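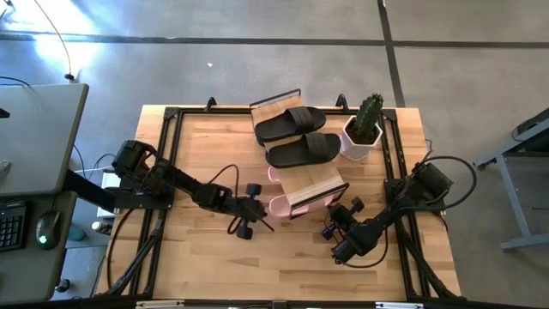

Sornholm Manipulation Group | Notes and Opinions

I want to argue for something that sounds boring, and I'm going to need a shoe rack to do it.

We've been teaching our two-armed bench to tidy footwear for a good while now. Black slides on the top board, pink pair underneath, both arms coming in from either side. It's a small job that any six-year-old can do, and it has taught me more about how we report results than anything I've read this year.

My complaint is with the success rate. You know the one. A paper says the policy finished the task so many times out of so many, there's a bar chart, the tallest bar is ours, everybody goes home. I've written papers like that! I'll probably write another. But when Zachary Fehr and I sat down with our own logs from Nikeck (that's our policy, named after a hill, long story) I got more and more uncomfortable with what we'd been calling a success.

We had 1093 demonstrations to train on, which felt like plenty. Then we ran 20 test trials per setup, and our scoring rule said a trial passed if both shoes of a pair ended up on the rack. Fine. Except a slide hanging halfway off the board passed. A slide facing backwards passed. One trial where the left arm shoved the whole rack across the bench and then set the shoe down beautifully on top of it? Passed. The rule never mentioned the rack.

So Valentyna Prokopenko rescored everything from video, with a rule written by somebody who'd have to live with the shoes afterward. Our lovely gap over the baseline shrank to 2 trials. That's it. Two trials out of 20 is the kind of difference you get from a fresh battery of starting positions, and I'd been ready to put it in an abstract.

Now, Svetozár Kopecký disagrees with me on this and he's not being silly. His view is that a loose rule is fine so long as you use the same loose rule on both methods. Compare like with like and the sloppiness cancels. I used to think so too. The trouble is that it only cancels if both methods are sloppy in the same way, and ours weren't. The baseline mostly failed by dropping things. Nikeck mostly failed by finishing badly, and our rule forgave exactly that.

The other thing I'd like us all to do is leave more stuff on the bench. There's a cactus in a white pot over in the corner of ours, and I'm fond of it for scientific reasons. A policy that has only ever seen bare wood learns that bare wood is what the world looks like. Ľubica Procházka keeps asking why we don't change the clutter between every single trial, and the answer is that it's slow and we're lazy. She's right, and we should.

What would I like to see instead of the one big number? Show me the failures, sorted by kind. Write the scoring rule out in full, in the main text, before the results. Have a person who didn't train the policy do the scoring. And if you only ran 20 trials, say so in the same sentence as the percentage, so I don't have to go digging through an appendix at eleven at night.

None of this costs much. Valentyna's rescoring took her two afternoons and a lot of tea. It cost us a nicer chart, sure, and I sulked for a bit. But we also found out that the right arm was letting go too early on the rear shoe, and we'd have gone on missing that for months with our happy little pass marks.

We're redoing the whole comparison in May with the new rule. Nelly Salazar has offered to score it, and she's already told me she plans to be mean.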